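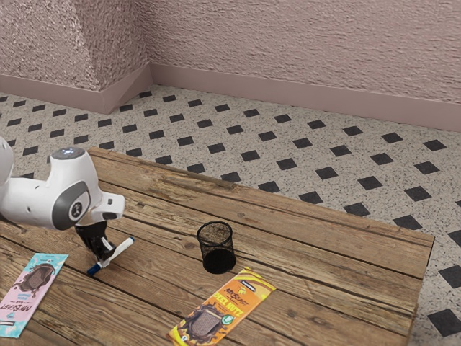 Figure 4. Arm holding a marker over the tabletop, pen cup to the right.

Section 5: Rules for the marker-and-cup trial in the Drovier simulator

Read this section before you report any score. Most of the high scores we get sent do not survive a second look, and the usual cause is a loose rule.

1. Write down what counts as a success before the first run. "Marker in cup" is too vague. State whether it must stay there after the fingers open, and for how long.

2. Lock the scene file. If the table texture or any object changes, start a new batch.

3. Do 40 runs per batch. Report all 40, including the ones that crashed.

Note: Emil Mösli once received a batch with 31 runs in it and a claim of no failures. Ask where the others went.

4. Save both camera views for every run. A score with one view will be sent back.
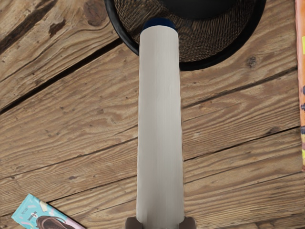 Judging from the overhead view is where people fool themselves. A marker can overlap the cup on screen and still be nowhere near inside it. With the dark blue end showing in front of the mesh and the fingertips still on the barrel, the run gets no credit at that point, however promising it looks. Check the side view, then check the logged position of the marker. If the two disagree, mark the run "unclear" and leave it out of the success count.

5. Leave the candy bar wrappers on the table. Clearing them makes the task easier and the score worth less.

6. Have a second person score the batch without seeing your sheet. Şükran Gökçe and Alper Demirtaş keep the blank forms.

Caution: A passing batch tells you how the policy did in this simulator. It does not clear the policy for a real arm. Follow Section 6 for speed limits, stop buttons and who may stand near the table, and do not accept a simulator score in place of any of those checks.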